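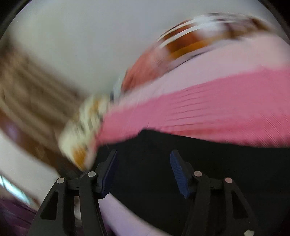
Larysa's Corner: Black Clothes and How I Stopped to Be Afraid of Them

Dear readers of the Plikotville Mending Circle letter, in the last issue I promised to write about dark clothing, and several of you reminded me at the tea table that I did not do it. So now I do it.

Black is the color I see most in our mending baskets. People wear it to work, to church, to funerals and to the bus, and then they bring it to us with a small hole under the arm and they say, "It is only black, it must be easy." It is not easy. On a black cloth I can't find the hole, I can't find my stitch, and I can't find the needle if I put it down. Widad Kanaan, who sits near the window for exactly this reason, told me she once sewed the front of a blouse to the back of it and noticed only when she tried to turn it.

My first advice is to bring the clothes to the bed. A table is too small for a big garment, and half of it will hang down and pull. The bed lets you open everything flat, the arms also, if it has arms. Put a pale sheet under. I had for many years a dark blue cover on my bed and I was always complaining about my eyes, and then I changed the cover and my eyes became better in one evening. Against a pale sheet you see the true edge of the garment, and if one side has become longer than the other you will see that too.

My second advice is about the lamp. Do not put it above. Put it low, at the side, almost at the height of the mattress, and look across the cloth. Every fold will make a little shadow, and the thin places will show themselves. In the middle of the day you can do the same with the window if you stand on the opposite side of the bed.

Then look for dust. Black takes dust in lines, mostly where it was folded in the closet or where it lay over the back of a chair. I do not wash for this. I take a clothes brush that is a little damp and I go in one direction only, from the top to the bottom. If the line stays after brushing, it may be that the color is worn at the fold, and then brushing more will only make it worse. In this case I fold the garment in another place from now on and I leave it alone.

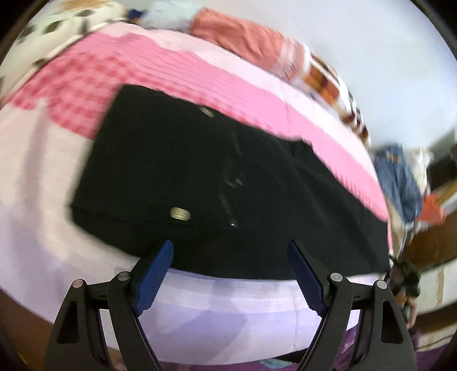

Metal Parts

On dark cloth the metal catches the eye before anything else, so it should be in good order. I mean buckles, snaps, sliders, studs and all the small shining pieces which I don't know how to call in English. Before you fold or wash, please go over them with your fingers. Press each one and turn it a little. If it moves more than it should, sew it now, with double thread, while you still have it. A button you can buy again anywhere, but a pale gold fitting that matches the other one is very difficult. I wrote two times to the shop Bustamante to match one, and they were very polite, but they did not have it.

For cleaning I use a dry soft cloth and nothing else. The polish for metal leaves a gray ring on the fabric and this ring does not go away. If you must use polish, cut a hole in a piece of card, push the metal through the hole and polish it over the card.

When you pack the garment, put something soft between the metal and the next cloth. Metal pulls threads, and ribbed or pleated things suffer the most from it. A bright pink ribbed piece with one pulled thread will show it from across the street. A cotton handkerchief is enough, or any old piece of gingham.

Light Things and Dark Things

I am often asked if black and pink may lie together. Dry and for one afternoon, yes, of course. For the winter I prefer that they are separate, mostly when the black is new and was never washed. Widad does not agree with me. She keeps everything by person and not by color, and she says in her house a lost blouse is a bigger problem than a gray one. We have discussed this for 3 years and I think we will continue.

What I do when I sort is simple. I lay the light clothes first, at the far side of the bed, and the dark ones nearer to me, so that I finish with the dark ones while my eyes are not yet tired. I take one piece, I look at both sides, and I decide: keep, mend or give. If I can't decide, it goes under the pillow until evening, and in the evening I always can.

News from the Circle

Since the spring we mended 167 pieces, and the sale of the ones that had no owner brought 1,360 dollars. The money goes for thread, for a second iron and for the heating of the room in Dukov Street. Thank you to all who came to buy, also to those who came only for the cake.

The Tovia sewing machine is back from repair. Please do not use it for denim.

We still need black thread, white chalk and big safety pins. If you have dark buttons without a home, put them in a jar and bring them in July, when we will have the button exchange. We begin at 3 in the afternoon. Bring your glasses.

Larysa Hladun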